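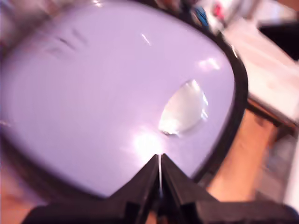 Figure 2. Closed fingertips at the lower part of a glossy lavender surface with a black rim.

4.2 Learning to approach shiny things

The second half of the Clingate course is where the students take over. By September each team has written its own motion code on top of Samonte, our small control library, and has run it on blocks and foam cups in the lab. Moving from there to a furnished room is a big jump, and it is by far our favorite part of the year to teach! Household surfaces curve and reflect. They also sit next to other things, and a plan that looked fine on the bench suddenly has a chair behind it.

We asked the teams to work on a single skill, which we call the closed approach. The fingers are brought together, the arm moves toward a large smooth surface, and the program must stop when it judges that the tips have arrived. No grasp is attempted. We chose this skill because it can be explained to a ninth grader in a minute and still leaves plenty to argue over. How slow is slow enough? Should the program trust the image or the motor current? In the Dornard group, which had the least coding experience of any team, that second question took up a whole Saturday, and the notes from that day are some of the best student writing we have collected.

Each team logged 70 approaches. A student called "stop" aloud when they thought the tips had reached the surface, a second student marked the time, and the program's own stop signal was compared with the mark afterward. We count an approach as a match when the two fall within our time window.

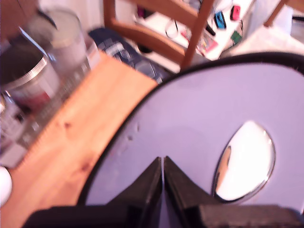 Reflections were the main topic of the log books. Students had expected dark objects to be hard and pale ones to be easy, and several teams wrote this down as their first guess. What they found was more interesting. A pale surface gives a program very little to hold on to, while a mirror-like patch, such as the chrome oval just to the right of the fingertips here, gives it far too much. One team turned to the narrow gap between the two fingertips and used the pale strip showing through it as a color sample, which let them set their threshold fresh at the start of every run. We had not suggested this, and we were delighted. Another team used the straight edge of the pine board as a reference line for checking the heading of the arm. Both ideas are now in the shared Samonte code under the students' own function names.

With the first version of their programs, the Uma team matched the human call in 25 of 70 approaches. After two rounds of changes they reached 52.

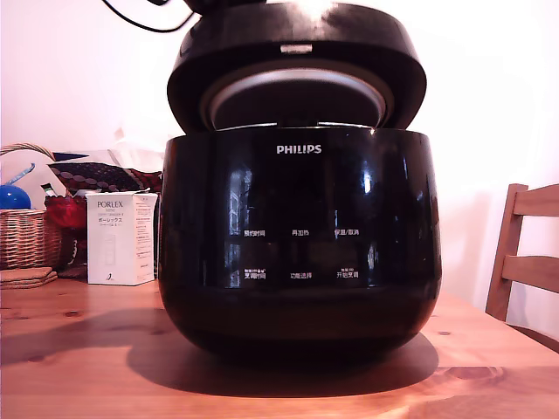 Most of that gain came in the second round, when the team stopped tuning the speed and began to look closely at their failed runs. They sorted the misses by hand and found that the program usually stopped early, with a bright highlight crossing the part of the image it was watching. Averaging over 9 readings before allowing a stop removed a large share of these cases. It also made the arm a little late on the good ones, and the team spent a lively session deciding whether that was a fair trade. They kept the change.

We do not read much into the match rate itself. The human call is a rough measure, and the students said so before we did. Teams also differed in how strictly they called "stop", so we report no ranking between them. Section 4.3 turns to the interviews, where we asked students to explain one failed approach in their own words.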